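Speaker notes, Kineteo kit review, Dec 20, 2020
25 minutes plus questions. Bold = say it as written. The rest is for me.

## 1. Opening

**I am going to talk about a software and service kit for kitchen manipulation, what it does well, and what I would want changed before paying for a second year.**

Scope: the Kineteo kit sits on top of an arm you already own. You get the task editor, the grasp library, the calibration routine and remote support. You do not get the arm. Say this early, as the product page is vague on it.

Disclosure: evaluation license, paid for by our lab at list price. No contact with the vendor outside the support desk.

## 2. What we asked of it

Kitchenware on a wood countertop next to an open dishwasher. Plates, cups and pans, one item per trial. Other items stay on the counter as obstacles.

Two things make this harder than the vendor demo:

- The counter turns a corner, so part of it is a poor reach for a table-mounted base.
- Daylight. Exposure on the far section shifts through the day and the object detector has to cope. 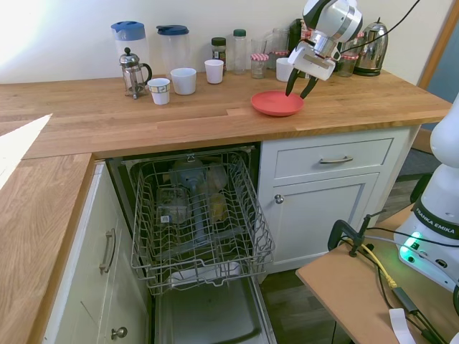
Thin, flat objects are the weak point of any two-finger gripper. A plate lying on a counter gives very little rim to get under. The kit offers a "rim pinch" primitive with three settings: approach angle, fingertip height above the surface, and closing force. The default height is too high for dinner plates. We lowered it in small steps until one finger could make contact at the rim without the arm reporting a collision.

**If you try one thing from this talk, set the fingertip height by hand on your own surface before you run a batch.**

Mention that the height setting is stored per surface and not per object. The manual says the opposite. Support confirmed that the manual is wrong.

## 3. Numbers

Slide has the table. Do not read all of it out.

- 862 trials logged, all on the same software version
- 4 object classes: plates, cups, bowls, pans
- 32 trials thrown out for logging faults, listed separately and not counted as failures

Order from easiest to hardest: cups, pans, bowls, plates. Leave the table up while explaining how a trial was scored. A grasp counts if the object is held clear of the surface at the end of the lift. A slip during transport is scored as a separate event.

Point out that the vendor's own report merges grasp and transport into one score. The two sets of results cannot be compared directly. Someone will ask.

## 4. Handles

The grasp library treats a handle as its own object part. You mark it once in the editor by drawing a box on a scan, and the planner then prefers it over the body. Marking a new pan takes a few minutes. This was the best part of the kit for us.

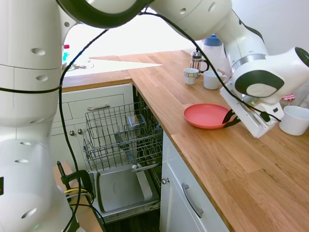
Long handles load the fingers with torque once the pan leaves the counter. The kit estimates center of mass from the scan and assumes uniform density, so a heavy base throws it off. There is a manual override under Object > Mass, easy to miss. With the override set, the pan stays closer to level during the lift.

Wrist orientation also matters. The planner picks the shortest joint path and does not consider cable slack. We added a joint limit on the last axis to keep the cables from pulling tight. The limit has to be entered again after each update. Reported in August, still open.

## 5. Compared with the others

Short section. Two minutes at most.

- Zedstead: better detector, no handle marking, fixed set of objects. Adding an object means sending scans to the vendor and waiting.
- Sison: cheaper, scripting only, no editor. Fine if you have a programmer on hand full time.
- Bivomus: hosted service. Ruled out for us because camera data leaves the building.

We ran the plate and cup tasks on Zedstead and Sison. Bivomus is judged from its documentation only, and the slide says so.

## 6. Service

Support replied within one working day in most cases. Replies were technical and to the point. Remote calibration sessions are billed separately after the first 4, and the price list puts that in a footnote. Ask for it in writing.

Log export is plain CSV with a clear header. Joint data and force data share a clock, and that saved us a good deal of alignment work.

## 7. Recommendation

**Buy it if your objects have handles or stand upright. Hold off if most of your work is flat dishes.**

Renewal for us depends on the joint limit fix and a corrected manual.

Backup slides: scoring rules, editor screenshots, price list. Skip section 5 if running late, and go straight to questions after the recommendation.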